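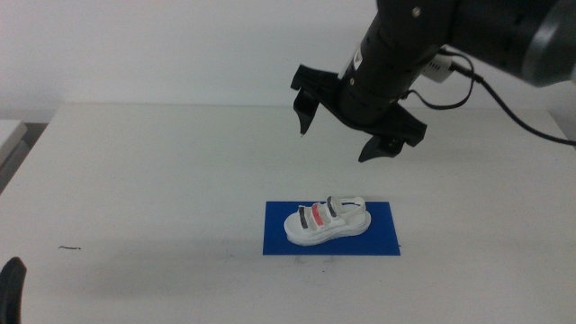

Cilutent is a grasp planning package for arms with parallel grippers. It takes a depth image and a segmentation mask, proposes grasps, ranks them, and passes the best one to your motion planner. Most of the questions we get are about objects with openings and loose parts, so the answers below keep coming back to footwear. A white sandal with three straps and a heel loop, lying on a blue mat on a white table, gives the planner several thin edges to choose from and one thick sole, and the right choice depends on what you want to do next.

Which grasp does the planner prefer on a sandal?
By default, the sole. The ranking favors thick, rigid regions. If you want the heel strap, set region_hint to "loop" and lower min_thickness. Straps can bend when the fingers close, so use a slow closing speed.

Why is my white object missing from the mask?
The default segmenter works on color first and depth second. White on white gives it very little to go on. Put a colored sheet under the object, or switch to depth_first mode. Depth_first is slower but does not care what color your table is.

How many grasps are sampled?
The default is 400 candidates per object. After collision checks most of them are dropped, and the top 5 are kept. You can raise the sample count, but check your cycle time first.

Do I need to model the cables on the gripper?
Yes, if they stick out past the gripper body. The collision checker only knows about shapes in your tool file. Add a box or a capsule that covers the full loop of the cable, with room for it to swing when the wrist turns. Users often leave this out and then see good plans snag on the real arm.

What does error 679 mean?
The planner found grasps but none had a clear approach path. Try raising the pre-grasp height by 40 mm, or allow a tilted approach.

Can I run two arms over one table?
Yes, starting with the Basdale release. Each arm needs its own tool file and its own namespace. Only one arm may hold the workspace lock at a time. Shared motion is planned for the Londholm release - no date yet.

Does it work with the Benavides scheduler?
Yes. Use the bridge node in the extras folder. It was written by Vratislav Hubáček, and bug reports for it go to the bridge tracker, separate from the main one.

Where are the logs?
In the run folder, one file per attempt. Please attach the log and your tool file when you report a problem.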